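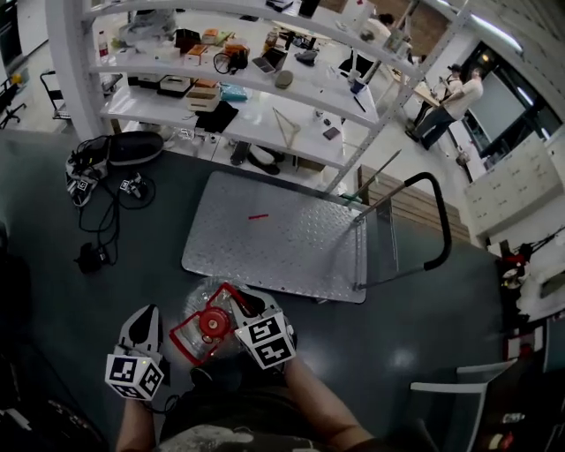 Holiday let arrival checklist, with comments

Flemora Cottages, Skirnport. Checked on arrival in May, before anything was unpacked. The listing says every property passes "a 51-point safety inspection". I asked for a copy of the 51 points and was sent a link to the booking page, so I used my own list.

Marks: OK, Not OK, Doubtful.

OUTSIDE AND GETTING IN

1. Path lit after dark: Doubtful
One lamp by the gate, none on the steps. The listing calls this "atmospheric lighting". Bring a torch.

2. Handrail on steps: Not OK
Moves when you lean on it.

3. Key safe works: OK
Stiff. The code in the email had two digits the wrong way round.

4. Distance to harbour as advertised: Not OK
Listed as 600 metres. That may be true for a gull. On foot you go round by Prollow Lane and it takes 20 minutes with bags.

SMOKE, GAS, FIRE

5. Smoke alarm upstairs: OK
Tested, loud.

6. Smoke alarm downstairs: Not OK
Present, no battery. Reported at 4 pm, battery brought at 7. I'd like to know how it passed point whatever-it-was of the 51.

7. Carbon monoxide alarm near stove: OK
In date. Tested twice as I didn't believe it the first time.

8. Extinguisher or fire blanket: Doubtful
Blanket hung directly behind the cooker, where you would have to reach over the fire to get it.

9. Back door opens from inside without a key: OK

WATER AND ELECTRICS

10. Hot tap temperature: Doubtful
Very hot in the bathroom. Run the cold first if you have children.

11. Sockets and leads: OK
One cracked cover behind the sofa, not live when tested.

12. Shower mat: Not OK
Mentioned in the welcome folder. Not in the cottage.

BEDROOMS

13. Windows have limiters: Doubtful
Front yes, back no. The back one is above the yard.

14. Bunk ladder fixed: OK
Guard rail solid too.

BOATS AND DAY TRIPS

15. Kingi ferry, life jackets visible: OK
Stowed under the seats, children's sizes in a separate locker. The crew gave a proper talk before leaving.

16. Return sailing confirmed: Doubtful
Timetable in the cottage is for last season. Check at the quay.

BEFORE YOU PAY

17. Deposit terms in writing: Doubtful
They mention "reasonable wear" and don't say what it is. I photographed every room.

18. Reviews: Doubtful
The site claims 767 five-star stays. I could find 12 to read.

Still waiting for a reply on items 2, 12 and 13.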